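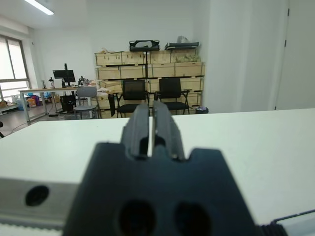 Shared Workrooms: Crates, Chairs and Tabletops

Guidance Sheet 2624
Ilier Center for Home and Workshop Practice
Revised 25 May 2021

The Center receives regular requests for advice on rooms that serve both as a workshop and as an office. Such rooms collect crates, seating and small equipment faster than a single-purpose room does. The recommendations in this sheet apply to home workrooms and to the shared rooms in the Koskela building. They replace Sheet 1094, which should be recycled.

Stacking wooden crates

Slatted wooden crates should stand in rows against a solid wall, with the heaviest at floor level. A stack that leans when pushed lightly with one hand is too tall or badly loaded, and it should be taken down and rebuilt. Gaps between neighboring crates are acceptable if each crate rests fully on the one beneath it.

Turn the open or labeled side toward the room. Labels written in pencil on masking tape remain legible and come off without marking the wood. Permanent marker on the crate itself is discouraged, as contents change.

The top of a stack tends to become a shelf. A carrying case or a flat tray may be kept there if it can be reached with both feet on the floor. Plastic bags should be folded and placed inside a crate, or discarded. A bag left crumpled on top will slide down behind the row sooner or later, and the whole row must then be moved to retrieve it.

Poles and other tall, narrow items kept near crates need a stable base or a wall clip. They should not be leaned on the stack.

Seating

Office chairs with mesh backs gather dust in the weave. Vacuum the mesh from behind with a soft brush attachment, then wipe the armrests with a cloth wrung out in warm water and a little dish soap. Dry the armrests before the chair is used again.

Chairs parked in front of storage should be easy to roll or lift away. Where two chairs stand side by side, leave enough space between them to reach the lower crates. If the chairs are moved more than once a day to get at the same crate, that crate is in the wrong place. Check the screws under the seat when the mesh is cleaned.

White tabletops

A matte white surface shows graphite, rubber marks and adhesive more readily than a glossy one. The following order of treatment has given good results:

Dry microfiber cloth, folded in four.
Damp cloth with dish soap, followed by clean water.
White eraser, for pencil and scuffs only.
A few drops of cooking oil on a cotton pad, for tape residue. Leave for 10 minutes, lift the residue with a plastic card, and wash the area with soap.

Scouring powder and melamine sponges should be tested on the underside first. Both can leave a shiny patch on a matte finish, and the patch cannot be removed. Place a cutting mat or a sheet of cardboard under any tool with a ribbed or toothed edge.

Cables that cross a work area should run along the side or back of the table. A coiled section may hang freely but must not rest on the floor where a chair can roll over it.

Dark plastic and pale surfaces

Black plastic with a worn, matte surface requires little more than dusting. Grey scuffs at the corners are normal with handling. A barely damp cloth reduces them; furniture polish does not, and it makes the part slippery to hold. Slots and narrow grooves should be cleaned with a dry, soft toothbrush, working along the groove and then once across each end, where lint settles.

Pale panels and strips set into dark parts should be wiped separately, with a clean section of cloth, so that dirt from the dark surface is not carried over. View the part under a lamp from one side before deciding that it is dirty. Glare on a glossy area is easily mistaken for a smear, and repeated rubbing will in time produce a real one.
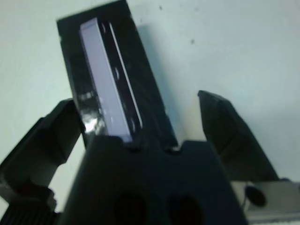

Tape, Film and Foil on Small Parts
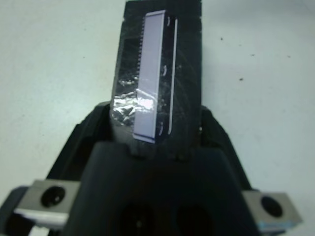

Drirlow Repair and Materials Desk

Clear tape is a reasonable temporary fixing on plastic. It holds best on a surface that has been wiped with rubbing alcohol and allowed to dry fully. Faint diagonal lines, such as those left by 3D printing, reduce the contact area; press the tape down along the lines with a thumbnail, and use a wider piece than would be needed on smooth plastic.

Air trapped under the film shows as streaks. Small ones may be left alone. Larger ones should be worked toward the nearest edge with a plastic card — never pierced, as the hole will fill with dust.

Aluminum foil is sometimes wrapped around part of a tool or a fixture. Crumpled foil has sharp folds that can cut through thin tape. Flatten it with the back of a spoon before wrapping, fold the raw edge under, and check that it does not touch exposed wiring or battery contacts. Foil that overlaps a neighboring strip or panel should be trimmed back if the strip has to be wiped or replaced.

Strips with a fine toothed edge should be kept clear of adhesive. If residue has reached the teeth, brush it out dry after chilling the part briefly in a closed bag. Solvents may cloud a translucent strip and are not recommended.

Replace taped fixings when the edges lift. The Desk keeps a roll of Triltar clear tape for visitors at Room 61, together with plastic cards and soft brushes. Parts brought in for advice should be labeled with a contact number and collected before the end of June.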